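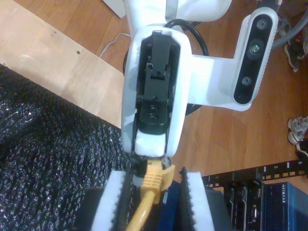
Humidity check with saturated salts, second round

August 30, 2018

Purpose: find out how far the storage loggers have drifted since the February check, and whether the drift is an offset or a change in slope. The Morikawa loggers in the paper store at Vollaseck read higher than the wall hygrometer all summer. One of them is wrong, possibly both.

Method is the same as in February. Slurry of salt in a shallow glass jar, sensor head through the lid, lid sealed with a rubber gasket and tape, left overnight. The air over a saturated solution settles at a known relative humidity as long as there is undissolved salt on the bottom and the temperature holds still. Most of the mistakes are in the last two conditions.

Salts used: ammonium sulfate (close to 80 percent at room temperature) and potassium sulfate (table gives nearly 98 percent). Magnesium chloride for the low point. Sodium chloride was planned as a middle point but the open bag had an anti-caking additive in it, so it was left out. Order the plain grade from Gekenel.

Preparation

Used 155 g of ammonium sulfate for the wide jar. Water added by spoon until the mass looked like wet sand with a thin shine on top. Last time I put in too much water and the surplus salt was gone by morning, and the reading crept upward for hours with no plateau. Deionized water only. The tap water here leaves a film on the glass above the liquid line, and the film takes up water on its own schedule.

Do not fill past the shoulder of the jar. Salt climbs the wall as it dries and will reach the sensor cap if given a week. There was a crust on the potassium sulfate jar from February that had to be chipped off with a spatula. Rinsed the jar, dried it, weighed it again.

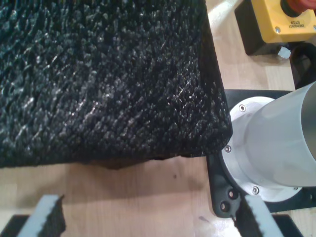 Potassium sulfate went slower. It dissolves poorly and the powder tends to float, so stir it in portions and let it sink in between. Any condensation on the inside of the lid means the jar is cooling from the top. At the high point a difference of one degree between slurry and sensor is enough to move the reading by several percent, and that error looks exactly like sensor drift. Jars went into the Firkent cabinet with the fan off and the door shut, wrapped in a towel.

Readings

Ammonium sulfate: both loggers flat by morning, both high. Logger B is higher than logger A, and the gap between them matches the gap seen in the store.

Magnesium chloride: both loggers close to the table value. Logger A is inside its stated tolerance. Logger B slightly high, within what I would expect from reading noise.

Potassium sulfate: no plateau yet. Still rising when I looked at it before lunch, more slowly after. Left in place.

So the error grows with humidity. A plain offset correction, as entered in the store log in February, is the wrong fix. It improves the top of the range and spoils the bottom.
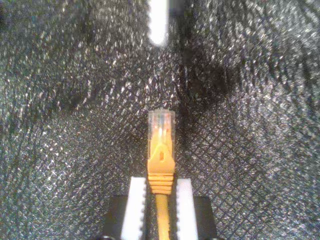

Eilif Solheim read the numbers and is not convinced that it is slope. In his view the sensors may have picked up vapor from the new shelf paint in the store, and a film on the polymer would give the same pattern. He would bake logger B at low heat for a few hours, rehydrate it over ammonium sulfate, and repeat before touching any coefficients.

That is reasonable and costs a day. The data sheet allows the bake. Logger A stays as it is for comparison. If B comes back down to A after the bake, the paint explanation gets stronger. If it does not move, two-point correction for B and a note in the store log with the date of change.

Wall hygrometer: hair type, last adjusted by an unknown person. Checked it in the large bag over ammonium sulfate and it read low – the needle sticks and jumps when the case is tapped. Treat it as a decoration until it has been regenerated. The staff in the reading room still write it down each morning, and those figures are the ones behind the complaint about the loggers.

Cabinet temperature was steady overnight, small rise after the heating in the corridor came on. No correction applied.

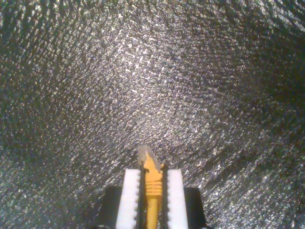
Pencil note added in the margin: the bag test is not worth much for a hair instrument if the bag was only closed for an hour. Hair needs most of a day at the high end. Repeat it overnight before writing it off.

Agreed, it was a short run. Will repeat with the bag in the cabinet once the potassium sulfate jar is out.

To do

Bake logger B, rehydrate, rerun ammonium sulfate.
Leave potassium sulfate until two readings an hour apart agree.
Plain sodium chloride, also gaskets. The gray ones have gone stiff.
Take the February offset out of the store log for A. Ask first whether the monthly averages have been sent on.
Label the jars on the glass, lids get swapped.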